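29 Nov 2018

Glue test, second round. Picking up from the October entry, where the hide glue samples on beech let go well below what we expected. My guess then was that the stock had sat in the pot too long. Mixed fresh this time and kept everything else the same as far as I could.

Glue is the Garasico pearl, same sack as before. Soaked overnight in cold water, then warmed in the double pot. Thinned it a little until it ran off the brush in a thread and stopped dripping in lumps. The old thermometer reads low against the Ritley one, so all temperatures in this entry are from the Ritley. The October ones are not, and should be treated with some suspicion.

Beech strips came from the Prarkby offcuts. Planed the faces the same morning. Did not sand. Half of the strips were warmed on the radiator before gluing and the other half went together at room temperature. Marked W and C in pencil on the end grain. Please don't plane the ends until I've written everything up.

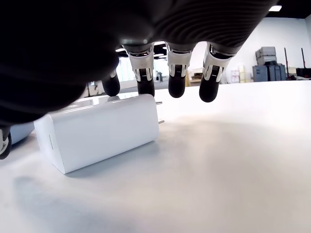

Clamping: used the Stöckli screws for both sets, left overnight. Squeeze-out on the W strips was thin and even along the joint. On the C strips it had already started to gel by the time I got the second clamp on, and it came out in beads. That alone probably explains most of October. We were working with the door open that day and I wrote nothing down about the room.

Broke the first pair on the lever rig this afternoon. Load at failure, in kg:

- W1: 366, mostly wood failure, long splinters on one face
- C1: 222, clean glue line, hardly any fiber pulled

One pair proves very little but the gap is bigger than I thought it would be. The C1 joint looked fine from outside. With a knife you could lift the film off the face in one piece, and it had a skin on it where it had set before the other half came down.

Remaining strips stay in the rack until they have had longer to cure. I'd like to break them all in one go with the same person on the lever - the pull is not steady enough when we swap over, and the dial jumps.

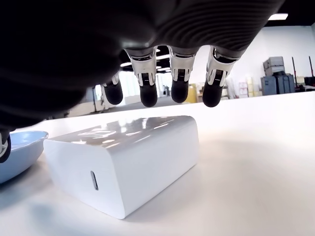
Other notes while I have the book open:

The pot holds temperature better with the lid on, obviously, but the lid drips back into the glue and thins it. Wiped it every time I opened it. A cloth under the lid might do.

Around 50 g dry was more than enough for the whole batch. Last time we made far too much and kept reheating the leftovers, which I now think was the other half of the problem. Leftover from today is in the fridge, top shelf, labeled. Throw it out if it smells.

The rig needs a new pin. The current one is bent and the lever rubs on the left cheek plate, which must be adding something to every reading. Didn't want to change it between W1 and C1. Will change it before the next lot and break 2 spare strips to see how far the numbers move.

To do: order pins, check the old thermometer in ice water, write the room temperature at the top of the page from now on. Today it was 17 C by the window, didn't check the bench.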